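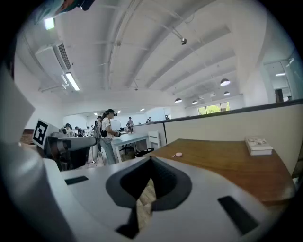

Govuvano next to Windows: installer can't see my drive

Home Forums Installing Hardware Tips Search

Print this page E-mail this page

Hivum

Hi all! I've been running Govuvano from a USB stick for two weeks now and I love it (the file manager alone, wow, everything opens right away, even off a stick) so I decided it's time to put it on the laptop for real. Windows has to stay, my scanner software only runs there. I have a 500 GB SSD with Windows 11 on it, and I shrank the Windows partition last night so there's a nice empty chunk waiting at the end.

Problem is, when I get to the "Choose a disk" page in the installer, the only thing listed is the USB stick itself. No SSD at all! Windows still boots fine and Disk Management shows everything where it should be. I made the stick again from a fresh download and got the same thing. Secure Boot is off, Fast Startup is off. Wi-fi, sound and the touchpad all work in the live session, so I feel like I'm one setting away.

Also, if somebody could tell me how big the partitions should be while we're at it, I'd be so happy. I get different numbers on every page I read. 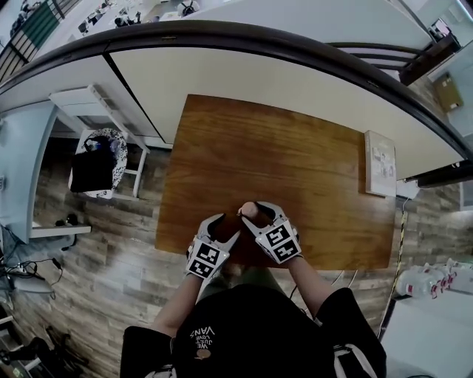 Tandstead

Oh, I know this one, I had exactly this on my own laptop! Go into the BIOS and look for a storage setting. On mine it was called SATA Mode, on others it's under VMD or RST. If it says RAID or RST, the Govuvano installer may well not see the drive. You want AHCI.

But please don't just flip it and restart, because Windows can refuse to boot after that. What worked for me:

1. If BitLocker or device encryption is on, save your recovery key somewhere off the laptop and suspend protection.
2. In Windows, open a command prompt as administrator and type bcdedit /set {current} safeboot minimal
3. Restart, go straight into the BIOS, change the setting to AHCI, save.
4. Let Windows come up in safe mode. It loads the right driver by itself.
5. Open the admin prompt again and type bcdedit /deletevalue {current} safeboot
6. Restart once more into normal Windows, then boot your stick.

Know your Windows password before you start – the PIN may not work in safe mode. And if you really do have two drives joined in a RAID, stop and ask again first.

For sizes, I gave swap 2000 MB and let the rest be one big root partition. Super simple, and I've been happy with it since November.

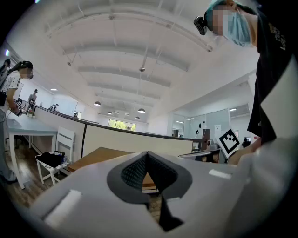 Leaning in, with a teal cap and a face mask on

Sorensen

+1 for AHCI. Some BIOSes hide the option until you press Ctrl+S on the Main tab, worth a try.

I'd add that you already have an EFI partition from Windows. Pick it in the installer, mount it at /boot/efi and do NOT format it! If you ever start over with a blank disk make it 1000 MB, you'll have plenty of room for several systems.

Hivum

It's there!!! The SSD showed up on the first try after the six steps, and Windows came back without a fuss. Installing right now, going with the 2000 MB swap. Thank you both so much – next up is finding out if my printer works.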